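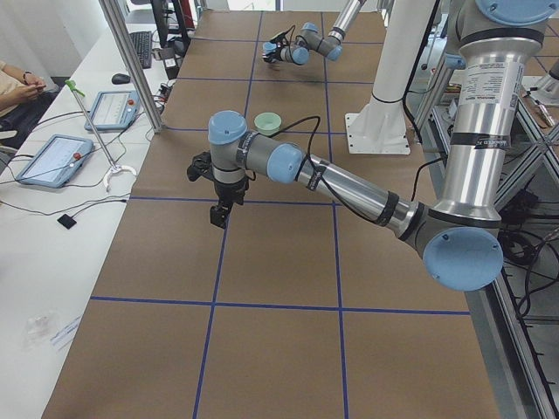
Session 4: Laying out the shared table

Notes by Châu Lương for the Friday evening build group. Bring your printout of Session 3, we use the same base measurements.

1. The grid

Cover the table in kraft paper before you tape anything. Pull it flat and fix the edges first. Then lay the blue tape in two directions so the lines cross at right angles and leave large squares. Both arms use this one grid, so both have to agree on where it starts. We take the origin at the near left crossing and write it on the paper in pencil.

If the paper tears or shifts, replace the whole sheet. Patches catch the fingers.

2. Teaching the points

Each arm has its own pendant. Keep the two pendants apart on the desk and check which arm responds before you jog anything - a short move on one joint is enough. Stay at 15 percent speed until every point is saved.

For each arm, teach in this order:
Home, well clear of the other arm
Approach, gripper fingers down, above the square
Pick, at bowl height
Retreat, same as approach

Use the small bowl for the first run. It is light and the rim is easy to grip. Save the file under your own name. Balthasar Moser lost a whole set of points in June when two people used the same one.

3. Shared squares

The middle row can be reached by both arms. Only one arm may be in it at a time. Set the wait signal in both programs, then step through line by line with a hand near the stop button.

For next time

Write out your handover sequence on paper, with the wait signals marked. Read pages 28 to 31 of the binder. Cable routing is Session 5 - leave the cables alone until then.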